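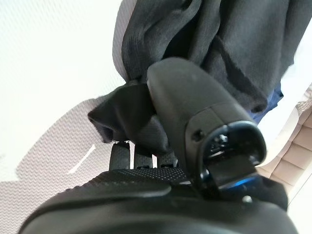 The used frames should have been on sale years ago, one reader wrote to us after our first short notice on the plans of Grastico, and small warehouses have been paying for new steel they did not need. The comment received many answers from other readers, and most of them asked the same two questions: who checks the frames, and who is responsible if one of them fails.

Grastico has now given more information. The company, which sells and installs pallet racking, will open a separate hall in Odinden in May for the purchase, inspection and resale of used racking. The hall stands behind its present store and was used until last winter for shop shelving. Customers will be able to bring complete racking or send a list of parts, and they will receive an offer in writing before anything is unloaded.

The first large delivery is already there. It comes from Duvau, a distributor of garden furniture that has left its old warehouse outside the town and moved to a building with a higher roof. The old warehouse had about 3,000 pallet positions. The frames were too low for the new building, and Duvau did not want to extend them with splices. Grastico bought the whole installation and took it down with its own fitters.

From this installation, 430 frames have been inspected until now. Of these, 52 were rejected and will go to the scrap dealer. According to Grastico, the most common reason was damage to the front upright in the lowest part, at the height where the forks and the rear corner of a truck usually hit it. A smaller number had bent diagonal braces. In theory these braces can be replaced, but the company has decided not to do this for the moment, as the correct bolts for this older system are hard to get.

Each frame is laid flat on two supports and measured with a straight edge on the front and on the side. The inspector also looks at the slots, the baseplate and the welds, if there are any. A frame that passes receives a label with the name of the original system, the depth, the height and the load for a given distance between beam levels. The label also says that the load is valid only with the beams of the same system. Grastico says that mixing parts from different manufacturers is the mistake it finds most often when it visits customers who have bought used racking from private sellers. The hooks of two systems can look almost the same and still not lock together properly.

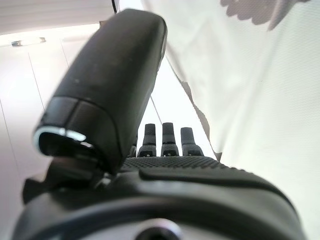
Beams are treated in a different way. They are sold only in pairs, both from the same delivery, and always with new safety locks. The old locks are thrown away even when they look good. Beams with a visible permanent bend are not sold for pallet storage. At first the company planned to offer them at a low price for light shelving, but it gave up this idea after its insurer advised against it.

The guarantee was a point of discussion for several months. New racking from Grastico is sold with a guarantee of 5 years on the steel parts. For used frames the company will give one year, under the condition that its own fitters install them or that the customer sends photos of the finished anchors and the load signs. Floor anchors and shims are always supplied new and are included in the price of the frame.

Prices have not been published yet. Grastico says only that a used frame will cost clearly less than a new one of the same height, and that the difference will be bigger for deep frames, for which there is less demand. Delivery within the region will be charged by the load, and customers can also collect the parts themselves if they come with an open truck. The forklift driver in the hall will not load closed vans from the side.

Buyers will be able to see the stock in Miranda, the ordering program that the company already uses for new parts. Used parts will appear there on a separate page, sorted by system and then by height. A customer can reserve parts during two working days without payment. After this time the parts go back on the list automatically. People who do not have access to Miranda can ask for the list at the counter, where a printed copy will be renewed every morning.

Some readers asked if the hall will also accept single damaged frames for repair. The answer for the present is no. Grastico explains that a repair on an upright needs the agreement of the manufacturer, and that for several older systems there is no manufacturer left to ask. The company will accept such frames as scrap, without payment and without a charge for the customer.

Wire mesh decks from the Duvau warehouse will be sold as well, but later in the year. They have to be cleaned first, and a part of them still has the plastic ties from the old shelf signs. Column guards, row spacers and rack end barriers from the same building are already available at the counter.

The hall will be open from 7 in the morning until 3 in the afternoon. Drivers who deliver racking should use the second gate, after the weighbridge, and have the parts strapped in bundles of the same length. Mixed bundles will be accepted during the first month only.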